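Notas para a palestra: o que os nossos aparelhos guardam (e o que lhes deixamos guardar)

Utilizamos cookies para melhorar a sua experiência neste site. Ao continuar a navegar, aceita a nossa política de cookies. Aceitar | Gerir preferências

Abertura (sem pressa, deixar as pessoas sentarem-se)

Boa tarde a todos, e muito obrigada por terem vindo, ainda por cima com este frio. Vejo algumas caras da sessão de fevereiro, o que me deixa muito contente, e também várias caras novas, o que me deixa contente de outra maneira. A quem é novo, digo já que podem interromper quando quiserem. Eu falo muito, toda a gente em minha casa o confirma, e uma pergunta a meio até me ajuda a respirar.

Hoje quero falar das aplicações de telemóvel e das autorizações que lhes damos. A localização, os contactos, o microfone, a galeria de fotografias. São aquelas janelinhas que aparecem no primeiro minuto, quando ainda estamos entusiasmados com a aplicação nova e carregamos em «Permitir» com o mesmo cuidado com que assinamos o recibo do estafeta.

(Pausa. Perguntar quem já leu uma política de privacidade até ao fim. Esperar mesmo pela resposta.)

Começo por uma história minha, que me custa um bocadinho contar. No dia 26 de dezembro, com a casa ainda cheia de papel de embrulho, sentei-me no sofá com o telemóvel e resolvi ver, uma por uma, que aplicações tinham acesso à minha localização. Pensava que seria coisa para um chá. Bebi três. Encontrei uma lanterna (uma lanterna!), um jogo de palavras que a minha sobrinha tinha instalado e a aplicação de talões de desconto da Sturkitz, que eu usei uma única vez para comprar um aspirador e que continuava autorizada a saber onde eu estava a qualquer hora do dia e da noite.

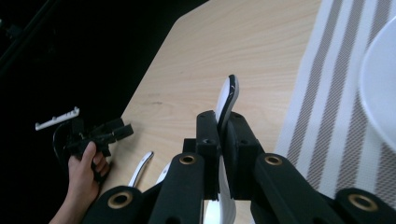 Pinça preta de mão sobre uma mesa de madeira clara.

Primeira parte: o que é, afinal, uma autorização

Explicar devagar. Uma autorização é uma porta. O sistema do telemóvel tem várias portas e a aplicação bate a cada uma delas. Nós podemos abrir sempre, abrir só enquanto estamos a usar a aplicação, ou deixar fechada. A opção do meio é a que recomendo quase sempre para a localização, e a maior parte das pessoas com quem falo nem reparou que existe.

Convém também falar da localização aproximada. Uma aplicação de meteorologia precisa de saber em que cidade estamos, e para isso não precisa do número da porta. Nos telemóveis mais recentes há um interruptor para a localização exata, e desligá-lo, no caso do tempo, não faz diferença nenhuma à previsão. Chove na mesma.

(Se perguntarem pelos telemóveis mais antigos: os menus mudam de nome e de sítio, mas procurar sempre por «Privacidade» ou por «Aplicações». Oferecer-me para ver no fim, um a um. Trazer os óculos de perto!)

Segunda parte: a agenda de contactos

Desta parte gosto muito de falar, e por isso tenho de me vigiar com o tempo. Quando damos acesso aos contactos, damos uma coisa que é nossa só em parte. O número do meu dentista está na minha agenda, e o da minha vizinha também, e nenhum dos dois foi consultado sobre o assunto. Fui contar os meus e tenho 1.780 contactos, imaginem, alguns dos quais já nem sei quem são. Há um que diz apenas «Takeda esquentador» e que sobreviveu a quatro telemóveis.
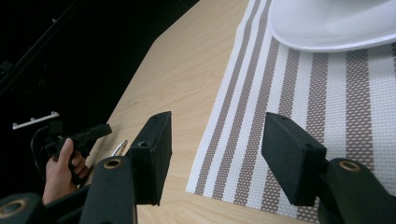

Ora, se uma aplicação de mensagens nos pede os contactos, percebe-se para quê, e cada um decide se lhe convém. Se é um editor de fotografias que os pede, eu digo que não e vejo o que acontece. Em geral não acontece nada, a aplicação resmunga uma vez e continua a funcionar. Quando deixa mesmo de funcionar, então temos uma boa pergunta para fazer a quem a vende.

Contar aqui o caso da Atow, que muitos conhecem por causa das pulseiras de caminhada. A aplicação pedia os contactos logo no primeiro ecrã, «para encontrar amigos». Escrevi-lhes um e-mail a perguntar se era obrigatório, demoraram bastante a responder, mas responderam com simpatia e explicaram-me onde se desligava. Estava no quinto submenu. Li a resposta em voz alta ao meu marido, que já não aguenta ouvir falar de submenus.

Terceira parte: limpar a casa

Proponho que façamos juntos, agora, com os telemóveis na mão. Quem não trouxe o seu espreita o do lado, com licença do dono.

Abrir as definições. Procurar a lista de autorizações. Entrar na localização e passar para «só durante a utilização» tudo o que estiver em «sempre». Depois fazer o mesmo com o microfone. E, por fim, apagar as aplicações que já não usam, com calma, porque apagar a aplicação não apaga a conta, e esta confusão é muito frequente. A conta fica lá, do lado da empresa, com os dados que lá estavam, e tem de ser encerrada à parte, normalmente no perfil ou por escrito.

(Dar dez minutos. Circular pela sala. Não mexer nos telemóveis dos outros, mesmo que peçam; apontar com o dedo.)

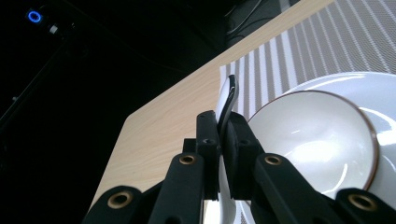 Texto e notas: Siu-fong Hsiao
Ciclo de conversas sobre vida digital, Biblioteca Fustenham

Perguntas que costumam aparecer

«O telemóvel ouve as minhas conversas?» Vem sempre, e merece uma resposta séria. Dizer que os anúncios se explicam muitas vezes com aquilo que pesquisámos, os sítios por onde passámos e as compras que fizemos, e que, para ficarmos mais descansados, podemos ver quais as aplicações com acesso ao microfone. Mostrar o pontinho colorido que muitos telemóveis acendem no alto do ecrã quando o microfone está ligado. As pessoas gostam imenso do pontinho.

«E se eu não tiver nada a esconder?» Responder com carinho, pois quem pergunta isto costuma perguntar de boa-fé. Eu também não tenho grande coisa a esconder e, mesmo assim, fecho as cortinas ao jantar.

«Posso pedir para ver o que uma empresa sabe de mim?» Pode, e deve experimentar pelo menos uma vez. Tenho na pasta azul uma carta-modelo para distribuir. Lembrar que convém guardar cópia do pedido e apontar o dia em que foi enviado.

Se sobrar tempo, falar das cópias de segurança das fotografias. Se não sobrar, fica para a próxima sessão, e peço a quem tiver dúvidas sobre isso que deixe o nome na folha junto à porta.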